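4.2 Setting up the table

I want to spend a little time on the table itself, because I got it wrong at first and lost most of April to it. Our study asks how people fold and sort paper goods at home, and the people we visited did this on whatever they had – kitchen counters, a dining table in Gridton with a wobbly leg, the floor in one case. For the sessions in our own room I wanted one surface that would stay the same from the first visitor to the last.

My first idea was to leave the tabletop bare. The wood looked nice and it was easy to wipe down, but the grain made it hard to judge where a pale envelope ended, and two of our early visitors kept lining their piles up with the grain (I caught myself doing it too!). Gilles Perrin suggested a white cover. We tried a stiff one first and it slid around every time somebody leaned on it, so we went to a softer one and put up with the creases.

I did worry about those creases. Usman Mughal went through the 77 sessions we kept and marked every time a visitor stopped to smooth the cover with a hand. It happened in 20 of them, mostly in the first few minutes, and people who did it once tended to do it again. We left these sessions in. Smoothing the table before you start is part of how a lot of us tidy, and I would have felt silly cutting it.

Light was the other headache. The ceiling lights in our room are behind you when you sit down, so your own arms throw a shadow over whatever you're working on. Pulling the blinds helped a bit. Even so, the middle of the cover comes out brighter than the corners, and a hand held over the table still darkens a good patch of it (Figure 3). We asked visitors whether this bothered them and most hadn't noticed.

Anything with a foot or a cable stays toward the back, with the cable led off to the side, so there's a clear stretch of white in front of the visitor – we called that stretch "the yard" in our notes and the name stuck.
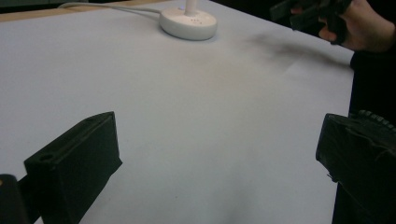 Figure 3. The white cover on the table, with a round white base and pole standing on it and a thin cable running off to the left. Bare wood shows past the cover at the upper left.

4.3 What people did first

Each visitor got a mixed stack of 120 items and no instructions beyond "put these in order." I expected everybody to start by making piles. Plenty of them started by squaring up the whole stack instead, tapping it on the table like a deck of cards, and only then looked at what was in it.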